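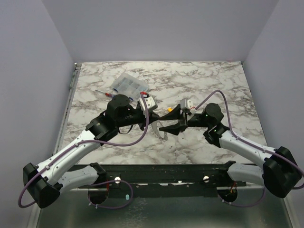

Is marble-effect film on a table ever worth the money?

Last updated: February

draughty_kitchen

Our dining table is sound underneath but the top has gone tatty, and my other half wants to cover it in marble-pattern sticky film. The one she likes is the Jisby, off-white with veins. It has 1,281 reviews, nearly all glowing, and nearly all written the day it went on by the look of them. I'd like to hear from someone who has eaten off it for a few years. The pack says it takes hot plates up to 80 degrees, but a plate of food straight from the oven must be hotter than that. It also says "fits in 20 minutes", which I don't believe for a second. Are we better off just sanding the thing? 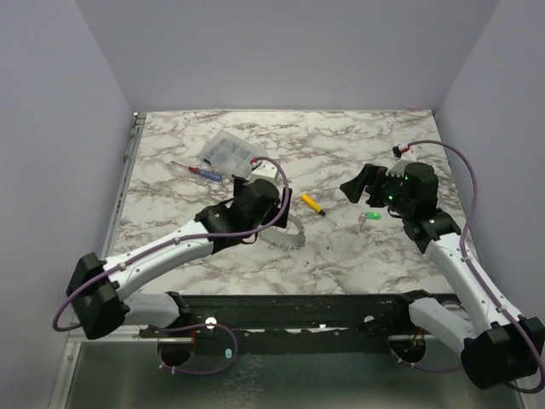
Off-white with brown and grey veins, the sort of pattern we're after.

pinboard_hill

Had the Lenihan one on a table for four years. The middle is fine. The edges are not. It started lifting at the corner where everyone puts their elbow, and once crumbs get under there you can't stick it back down. I would never put a hot plate straight on it whatever the pack says — use mats. Fitting took me a whole afternoon and I had to peel it off and start again, so you're right to doubt that bit.

Check how often the pattern repeats before you buy. On a small table you won't spot it. On a long one you get the same vein coming round again and it looks like wallpaper. Ask for a sample, and if they won't send one I'd go elsewhere. The shop in Prurberg cut me a strip for nothing.

What is your table made of? If it's solid wood I would sand it. If it's veneer I'd be careful, you can go through it very quickly.

marrowfat

just get the Arkness stuff its brilliant, looks like real marble, everyone who comes round thinks it is. only put ours up last month but no problems at all

draughty_kitchen

Thanks both. Last month is rather what I meant about the reviews. It's veneer, so sanding makes me nervous now. Will send off for a sample and leave a wet mug on it overnight.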